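Desham Docs > Kerano Hand-Held Gripper > Recording > Section 5: Setting Up and Recording Examples

5. Setting Up and Recording Examples

This section covers preparing the table, checking the gripper and recording a set of examples for the Preltora trainer. It assumes you have mounted the camera (Section 3) and paired the gripper with the Estrella recorder (Section 4). Page revised 31st January.

5.1 Preparing the table

1. Choose a table that does not rock. Lock the casters if it has them.

2. Clear the work area. Pens, tape, coffee cups and spare parts all get recorded, and the trainer may treat them as part of the task.

3. Move power and network cables off the tabletop. They can run on the floor, but keep them out of the place where the operator stands.

4. Turn on the room lights you will use for the whole set. Close the blinds if direct sun reaches the table.

5. Look for glare in the live view. A soft bright patch on bare wood is acceptable. If small objects disappear when you place them in the patch, move the table or switch off the nearest light.

CAUTION: Do not step over floor cables while holding the gripper. Walk around the table.

Note: You do not need a plain white surface. Wood grain is fine. If you plan to use the trained system on more than one table, record on more than one table.

5.2 Checking the gripper

1. Squeeze the trigger all the way and release it. The fingers should close evenly and return to fully open.

2. Check the screws in both fingers. Tighten by hand with the short driver. Do not use a power driver on the fingers.

3. Inspect the finger edges. Scuffs and a rough rim are normal after long use. Replace a finger if it is cracked, if it bends under light pressure, or if loose material comes away when you rub it.

4. Wipe the inner faces with a dry cloth.

5. Open the live view on the recorder and confirm that both fingertips can be seen with the gripper fully open. The two sides do not have to match exactly. One finger may look larger than the other if the camera sits slightly off center.

CAUTION: Keep your free hand away from the fingers while the trigger is moving.

Note: If you replace a finger or loosen the camera bracket, repeat the calibration in Section 3 before recording again. Examples made before and after the change should be saved as separate sets.

5.3 Recording the empty-table clip

Each set begins with an empty-table clip. The trainer uses it to learn what the background and the open gripper look like with no task going on.

1. Hold the gripper over the table at normal working height with the fingers open.

2. Press Record. Wait for the single tone.

3. Hold still for 3 seconds.

4. Move slowly across the table to the far edge and back. Take 7 seconds or more. It does no harm if the floor comes into view past the edge.

5. Press Record again to stop. When the recorder asks for a clip type, choose Background.

Do not squeeze the trigger during this clip. If you do, delete it and start over.

5.4 Recording task examples

1. Place the object and the target on the table.

2. Start with the gripper open and away from the object.

3. Press Record and wait for the tone.

4. Do the task at a steady pace. Move as you would want the arm to move. Avoid quick turns of the wrist, which blur the video and can make the tracker lose its position.

5. Open the fingers fully and back away before you stop recording.

6. Choose Keep or Discard. Keep clips with a small fumble if you recovered and finished the task. Discard clips where you dropped the object off the table, where a hand came into view, or where the tracking light turned red.

7. Move the object and the target to new positions and repeat.

Change the starting position of the gripper as well. Sets in which every clip starts from the same corner tend to train poorly.

Note: Rest after each batch. Tired operators take shortcuts, and the shortcuts end up in the training data.

5.5 Checking and uploading a set

1. On the recorder, open Sets and select the newest one.

2. Play back the Background clip and at least 5 task clips from different parts of the session.

3. Confirm that the finger width graph rises and falls with the trigger. A flat line means the width sensor was not connected. The set cannot be repaired and must be recorded again.

4. Enter the table name and the task name. Use the same spelling every time.

5. Select Upload and leave the recorder plugged in until the status changes to Stored.

CAUTION: Do not remove the memory card while the status reads Sending.

Comments (3)

gripnotes
Is a new Background clip needed if I only change the object? We use the same table and lights all day.

Desham Docs Team
No. Record a new one when the table, the lighting, the fingers or the camera position changes.

benchtop_b
Step 3 in 5.5 would be better placed before 5.4. We lost a full set in June to a loose sensor plug and only found out at playback. Now I squeeze the trigger and look at the graph before the first clip. 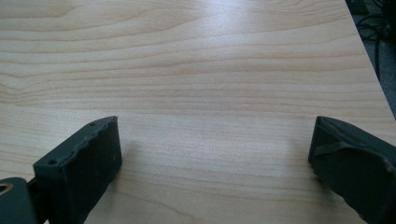
Figure 6. Open gripper over a clear tabletop.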